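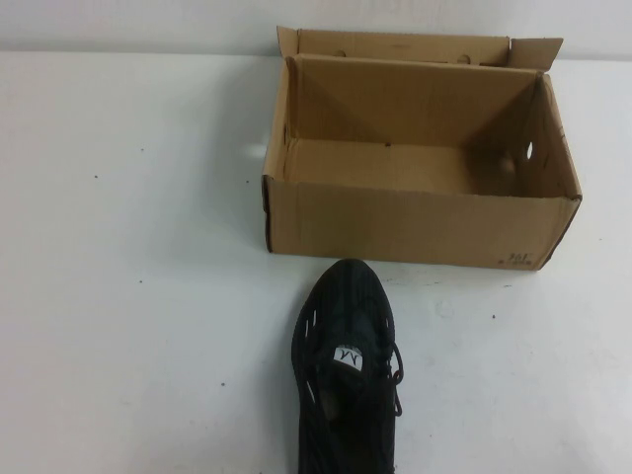 6/18/21 -- Morning routine trial, second fortnight. I'm pleased to say the early block is working far better than I'd hoped! Up at the same time every day, phone left in the kitchen drawer, and the first stretch of work done before anybody can email me. The rule I'm fondest of is the one I stole from Aarne: do the day's first job with the thing already in front of you, laid out the night before. It can be as plain as a dark shoe beside an open box on a white table, so long as it is the only decision waiting for you. I used to lose the best part of an hour choosing where to start. Now I sit down and go.

Numbers from the log so far: 112 early blocks between the lot of us, 79 of them finished without anyone looking at a phone. Periklis thinks we should only count blocks where the phone was in another room. He's probably right, and I've added a column for it (column K, please don't sort the sheet without it).

Things I changed this week:
Email opens after the block, never during.
Tea made before sitting down. Getting up for it at the halfway point was wrecking me.
One line written at the end saying where to pick up tomorrow. Love this one. 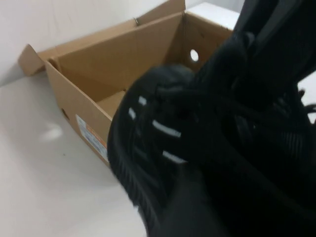
Tilwood Working Habits Group, shared notebook

Savvas tried the evening version, same rules but after supper, and gave up on it after 2 goes. He says his head is full by then and he just tidies his notes. Still useful! It gives us something to set against the early lot, and I'd like one more person to have a go before we drop it. Orestis, you're a night owl, fancy it?

Had a good natter with Nestor about the Skillatix planner. He likes the weekly page and hates the reminders, and has switched them all off. I've kept mine on for the end of the block only, which stops me running over into the team catch-up.

Still not sure about weekends. I slept in on both days and the next early start felt rotten, but I also needed the sleep. Aarne keeps to his usual time and has a nap after lunch -- might copy him.

To do: write up the rules on one side of paper for the Kindarcombe lot, who want to start in July. They can have up to 200 words from me and no more. Ask Periklis for his chart. Find out who has the kitchen timer.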